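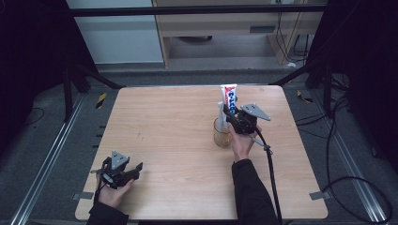
Lăcrămioara Pană
Head of Data Collection, Florodgate

About Florodgate

Florodgate develops manipulation policies for two-armed robots working with household objects. Our training data comes from people using hand-held grippers. The operator holds one gripper in each hand and does the task directly at a table, with no robot arm involved at collection time. The recorded gripper motion, jaw opening and video are then used to train a policy.

The company has two products. Radance is the collection station: a tabletop inside a metal frame, a pair of cabled grippers, and the recording software. Mabula is the training pipeline that takes Radance sessions as input.

Current work

Our main research question is how much demonstration data a policy needs for upright objects in open containers, such as a toothpaste tube standing in a clear cup. These tasks are harder than flat pick-and-place. The rim limits the approach angle, a light cup slides when the tube is pushed against it, and clear walls give poor depth readings. We therefore train on color video and gripper pose and leave depth out.

The present dataset, Hanar, holds 1,956 demonstrations over 20 tasks. Of these, 592 involve a container with a rim. Each session is replayed against the joint limits of the target arm before it is accepted, and motions the arm cannot reproduce are removed.

In our September evaluation, policies trained with both gripper streams completed more tube-and-cup trials than policies trained on the active gripper alone, even when the second hand never touched an object. Our working explanation is that the idle hand's position carries information about the next step. We have tested this on 4 tasks and do not yet claim it for the rest.

Working with us

We license Radance to university and industrial labs and run Mabula training on partner data. Partners keep ownership of their recordings. Requests for access to Hanar should state the target arm, the gripper type and the intended tasks.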